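Manuais > Clamby > Posto de reposição > 4. Início de turno

4. Início de turno com o robô

Para quem repõe prateleira. A partir de 14 de outubro de 2022 as latas de batata passam para o Clamby; a equipe fica com conferência, validade e tudo que amassa.

1. Limpar o balcão de inox. Pano seco.
2. Etiquetas da prateleira do meio viradas pra frente.
3. Ligar o Clamby, esperar 40 segundos. Não encostar no braço.
4. No painel: Reposição > Latas > Confirmar.
5. Primeira lata: acompanhar do lado de fora da faixa. Depois pode seguir com outra tarefa. 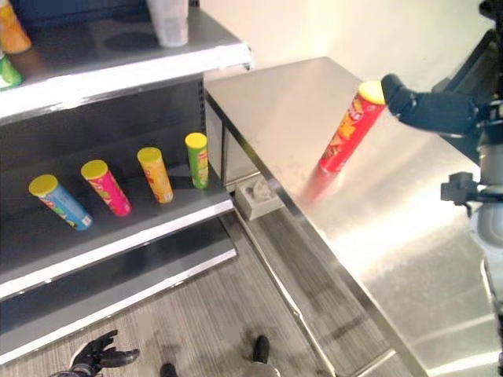

Fig. 6. Lata vermelha na garra, sobre o balcão. Quatro latas na prateleira do meio.

Nota: lata torta não é erro. Só mexer se o painel pedir, código 263.

CUIDADO: nada de mão entre a prateleira e o balcão com o robo ligado. Parar primeiro, depois pegar.

6. Lata no chão: botão de pausa, recolher, separar para conferência. Anotar na folha do turno.
7. Troca de turno: 2 pessoas no posto, a que sai mostra as pendências. Não deixar recado no painel, ele apaga.

Quem fazia só reposição entra na escala de conferencia. Dúvida de escala: Ah-rin Hong.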